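Automation at Work, and What It Does to the People There

From the Grarero workplace guide, entry maintained by Danylo Lytvynenko

Workplace automation means handing a job, or a slice of a job, over to a machine that can do it with little or no help. It covers a lot of ground: a conveyor that sorts parcels, a program that pays invoices, an arm that picks up cans and bottles and puts them somewhere else. I've been asked to write mostly about that last kind, partly because I worked next to one for a long while and partly because the general stuff is already covered in our entries on office software and on warehouses.

A word on how I'm using the terms. "Automation" is the big umbrella. "Robotics" is the part of it that moves things in the real world. "Task automation" is when one piece of somebody's day goes to a machine and the rest stays put, and I'd argue it's by far the most common of the bunch. Whole jobs do disappear sometimes, but in every shop I've set foot in, the machine took a piece out of the middle of somebody's shift and left that person holding both ends.

Background

For decades, factory arms did the same motion over and over behind a fence. You bolted the part in place, the arm found it where it was supposed to be, and people stayed out. Handling everyday items was a whole different headache. Cans roll! Bottles tip over, labels face any which way, and a shiny lid bounces light right back at the camera. A person sorts through a messy pile without thinking about it, and the old arms couldn't begin to.

Newer systems get around that by learning from people. Somebody guides an arm through a task, again and again, and the recordings become the lesson. My first site, a beverage returns and repacking outfit called Skamico, went that way. Management bought a system named Yu (yes, everybody made the joke, and yes, it got old by Tuesday) and set up a row of tables for it at the back of the building, where the light was decent.

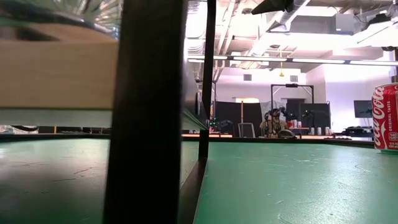

The early months are the part I remember best, and they were slow. We had 3,848 recorded tries before Yu was allowed anywhere near real returns, and a good chunk of those were mine. You pick up a can, you move it, you set it down, you put everything back and go again. I came in thinking the machine would be doing the work while I watched. My shoulders told me otherwise by the first weekend.

What changes in the daily work

Here's where I think most write-ups get lazy, so I'll try to be specific. At a repacking site like ours, these were the things that shifted.

Sorting by hand shrank. Before Yu, a returns sorter spent nearly the whole shift at the belt. After, the arm handled the standard cans, and the sorter took the odd ones: crushed, sticky, leaking, or a shape the system hadn't met yet. It's less repetitive and it's also dirtier, because all the nasty stuff now lands on one person. We ended up rotating that spot every 55 minutes, and the complaints mostly dried up after that.

Resetting became a job. Something has to put the objects back where the arm can have another go, and that something is a human being with two hands. Resetting doesn't show up on most org charts. At Skamico it wasn't on the pay scale either for the first stretch, and that caused real bad feeling — I'll come back to it below.

Watching became a job too. A monitor sits near the station, keeps an eye on the grip, and steps in when something goes sideways. Watching sounds easy and it isn't. Your attention drifts after a while, and the slip always seems to come in the minute you looked at your coffee.

Small talk changed. I know that sounds silly in an encyclopedia, but belt work was social. Four people shoulder to shoulder, talking all day. Once the tables went in, we were spread out, one per station, and a couple of the older hands told me the quiet bothered them more than anything the arm did.

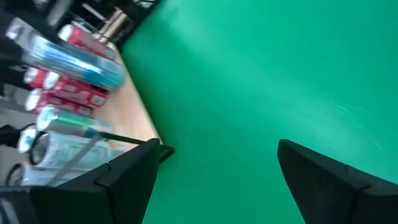
Skills and training

The skills that matter at an automated table are partly the ones sorters already had. Good sorters know by feel how hard you can squeeze a thin can before it buckles. They know that a half-full bottle swings its weight around when you lift it. Engineers tend not to know any of that, and at our site the smartest thing anybody did was let the sorters sit in on the setup.

My old shift lead, Yurii Kuzmenko, had spent years on the belt, and he's the one who got them to change the grip approach on bottles lying down. He kept saying to come at it from the side with the label, low on the body. He had no training in robotics at all. He'd just picked up a whole lot of bottles.

On paper, the training we got came from a learning platform called Edideo, and it ran to 6 short modules: stopping the arm safely, clearing a jam, cleaning the fingers, reading the status lights, logging a fault, and handing over at the end of a shift. I'd call the first two excellent. The logging one was a slog and I clicked through it, as did everyone I knew, and then we all logged faults in our own private style for weeks until someone in the office begged us to quit it.

If I could add a module, it'd be on how to write a fault note another person can use. "Dropped it again" helps no one. "Can on its side, lid toward the arm, slipped at the lift" is something an engineer can work with. Once we started writing notes like that we got fixes back a lot faster, and it felt pretty great to see your own note turn into a change on the table.

Pay, hours and job security

People always ask about this first, and I get it. At Skamico, 87 of us were on the floor when the tables arrived, and nobody was let go in the first year. That was a written promise, and the workers' reps had pushed hard for it before a single table was bolted down. After the first year, people who left weren't always replaced, so the crew did get smaller. It happened quietly, through empty lockers, and I think it's fair to count that as a cost even though no one got a pink slip.

Pay was messier. Station monitors got a bump from the start. Resetters didn't, for months, even though the two jobs were done by the same folks on alternate shifts. You could earn one rate before lunch and a lower one after, standing at the same table. That got sorted out in May with a single rate for everybody working the tables, and I still think it should've been that way from day one.

Hours changed in a sneakier way. The arm doesn't need a night's sleep, so management floated a late shift, with one person minding several tables. We tried it. Minding more than two tables alone was miserable, and the late shift went down to two tables per person and stayed there.

Safety and comfort

The arms used for light handling move slower than the old fenced ones, and they stop when they meet resistance, or they're supposed to. The injuries I knew of came from elsewhere: wet floors, sharp edges on crushed cans, and bending. Lots of bending! A table set at the right height for an arm may be wrong for a person who leans over it all day to reset things. Ask for the height to be checked with a real person standing there, preferably a short one and a tall one.

Glare is another thing. Bright overhead lights are handy for cameras and hard on eyes, and a glossy tabletop makes it worse. Several of us got headaches until the breaks were moved out to a dimmer room. Noise, on the other hand, went down a good bit once the belt was running less, and I don't miss that belt one tiny bit. 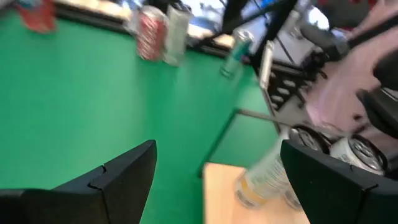 Does a table like this need a person beside it all day?

In my experience it needs one close by, and how close depends on what's being handled. Plain empty cans can run for a good while with someone in earshot. Bottles with liquid still in them want a person near enough to grab a towel.

Open questions

A few things I can't settle in this entry. One is who should get credit for the recordings. My hands taught that arm a fair amount, and so did Yurii's, and the system can be copied to another building without either of us. Some sites have started paying a small fee per recording session. Ours didn't, and people I respect disagree about whether it should.

Another is what happens to new hires. I learned the trade at the belt, next to people who'd been there for ages. Someone starting today goes straight to a station, and I'm not sure where they pick up the feel for a thin can. A few supervisors now put newcomers on hand sorting for their first weeks, which I like, though I haven't seen it tried long enough to say more.

See also: warehouse automation; office software; shift rotation; repetitive strain; fault logging.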